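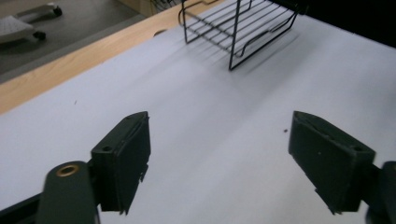

Slide 1. Dark green, with a brass-colored ring.

January
Floarea Avram

DARK GREEN: A PAINT COLOR AND WHERE IT WENT
Speaker notes, Kellanau evening talk, doors at 7

Leave the first slide up while people sit down. Start when the side door is shut. Lights stay half on, people want to see the sample cards.

Opening

Good evening. I paint and repair old woodwork for a living, mostly doors, stair rails and shop fronts. Tonight is about dark green. I mean the color you find on old front doors, park benches, filing cabinets, machine tools, railings and the lower half of a lot of school corridors. If you grew up in a town with a train station, you probably leaned on it.

I got interested through a job at the Hirkamell building on the river side of town. The building is 150 years old and the owners wanted the street doors put back to their first color. They had been red for as long as anyone in the office could remember. Under the red was cream, then a brown, then black, and under that was green. I will come back to what kind of green, which took most of a winter to settle.

Next slide. (Street doors, red.)

What makes a green

Two ways to get there. You can use a pigment that is green by itself, or mix a blue and a yellow. Painters have always done both.

Green earth is the old one. It's a clay, dug up and ground. Soft, grayish, weak. You need a lot of it to cover anything. Italian painters used it under skin tones, and when the pink on top wears thin the faces look a bit sick. It was never much use on a door.

Verdigris comes from copper. Put copper near vinegar and you get a blue-green crust that can be scraped off and ground. Bright when it's fresh. In oil it tends to go brown over time, and this matters later, so mention it now and move on.

Then the arsenic greens. Scheele's green in the 1770s, emerald green a few decades after. Strong, cheap, clear colors, used in wallpaper, cloth, artificial flowers. They were poisonous. People will ask about Napoleon. Short answer: there was arsenic in his hair and there was green wallpaper in the house, and people still argue about whether the two had much to do with his death. Don't get stuck here. Last time this ate ten minutes.

Chrome green is the important one for us. It's chrome yellow mixed with Prussian blue. Confusing name, as chromium oxide green is a different thing altogether. Chrome green covers well, it's cheap, and by changing the amount of blue you can go from a leaf green down to something close to black. It was sold under a pile of names: Brunswick green, bottle green, coach green. Chrome yellow has lead in it. That is one reason I wear a mask and you should too.

Next slide. (Pigment jars.)

Why so much of it

I'd be careful with anyone who gives you a single reason. I have heard that it hides dirt, that it rests the eyes, that it matched the trees, that the army had too much of it. Some of those have something behind them.

Dirt, yes. Soot on dark green just looks like darker green. On cream it looks like soot. Any town burning coal would notice this inside a month.

Price, also yes. A paint that covers in 2 coats saves labor, and labor was most of the bill then as it is now.

Resting the eyes: this one was believed widely enough to change what people bought. Hospitals started using green in operating rooms in the early twentieth century because white walls under strong lamps were hard to work in. Those were usually lighter greens. Factories and schools picked up the idea later, and a lot of walls and equipment were painted on the strength of it.

Habit is the last one. If the railings are green and you add a gate, the gate is green.

Pass the sample cards around now. Start one set on each side of the room. Ask for them back, the last group kept the coach green.

The Hirkamell doors

Back to the job. What you do is take a very small sample with a scalpel, all the way down to the wood, and look at the edge of it under a microscope. It looks like layer cake. I don't do this part myself. Zhuoran Jin did the samples, and the two pictures coming up are hers.

Next slide. (Cross section.)

Bottom is the wood. The pale band on top of it is primer. Then the green. Then a thin dark line, and that line is dirt. It tells you the green was out in the street for some years before anyone covered it. If there's no dirt between two layers, the lower one was probably an undercoat and was never meant to be seen. This is the mistake in a good many restored buildings. Someone scraped with a penknife, found a pink or a gray, and painted the whole front in what was really the undercoat.

Next slide. (Same section, closer.)

At this size you can see separate blue and yellow grains. So it is a mixed green. Zhuoran's notes say Prussian blue and chrome yellow, and she was happy to sign off on that.

You would think we were done. We weren't, for these reasons.

The varnish. There was a coat of varnish over the green and it had yellowed. Looking through it, the green seemed warmer and browner than it was on the day.

The oil. Linseed oil yellows in the dark. Paint that has been shut under other paint for a century has been in the dark for a century. Leave a sample on a sunny windowsill for a few weeks and some of that yellow goes away. We did this. The sample got noticeably cooler.

The blue. Prussian blue can fade, particularly in pale mixes. In a dark mix it holds up better, but the top surface had been in full sun before it was painted over, so we took the reading from a spot behind the letter plate.

We ended up at a dark blue-green, darker than the owners expected. Jibrin made it up for us as number 829 in their book. No lead in the modern version, obviously. It uses safer pigments matched by eye and by meter.

Next slide. (Test panel beside the door.)

The owners' first reaction was that it was black. In the stairwell it is black, near enough. Outside at noon it's plainly green. I asked them to live with the panel over a weekend and look at it at different times of day, which I'd tell anyone to do with any dark color. They kept it.

Green next to metal

A short section, cut if running late.

Dark green and brass are put together constantly. Door knobs, letter plates, lamp fittings, oil caps on old machines. Part of it is practical: brass was what you made small fittings out of, and it doesn't rust. But it also looks right. A yellow metal against a cool dark green stands out without shouting. Go back to the first slide here if there is time, the ring is a decent example of the contrast.

With polished steel the same green looks colder and more like an office. With black iron it goes flat and you lose the edges, and that's why railings in the two colors together usually disappoint.

If you polish brass on a painted door, mask the paint. Metal polish is an abrasive and leaves a dull halo around the knob. You'll see that halo all over town once you start looking.

Looking after it

Wash it with water and a drop of dish soap. Rinse. That's the whole program for most doors.

Chips show more on dark paint, and more at the lower edges and corners where things get knocked. Touch them in early with a small brush. Water gets in at a chip and travels along under the film, and then you have a sheet coming off where you had a spot.

Don't dry sand old green paint. Assume lead until tested. Test kits are cheap, and a lab test costs more but is better. If it is lead and the paint is sound, the sensible thing is often to leave it alone and paint over it.

Gloss level: most people now choose satin. The old doors were glossy, from the varnish. Satin hides a bumpy surface, gloss shows every lump. On the Hirkamell job we went with full gloss and spent more hours filling than painting. The Promance arcade around the corner went with satin on the same kind of door, and it looks fine too.

Questions

Likely ones:

Can I have the number for my own door? Yes, 829. Buy a small can first and paint a board.

Does green fade faster than other colors? Depends on the pigment. Reds are usually worse.

Is my wallpaper poisonous? If it's green and from the middle of the nineteenth century, possibly. Don't scrape it, get it tested.

Was the town hall ever green? I don't know. I haven't been allowed to take a sample.

Collect the cards. Thank Zhuoran for the sections. Chairs go back against the wall.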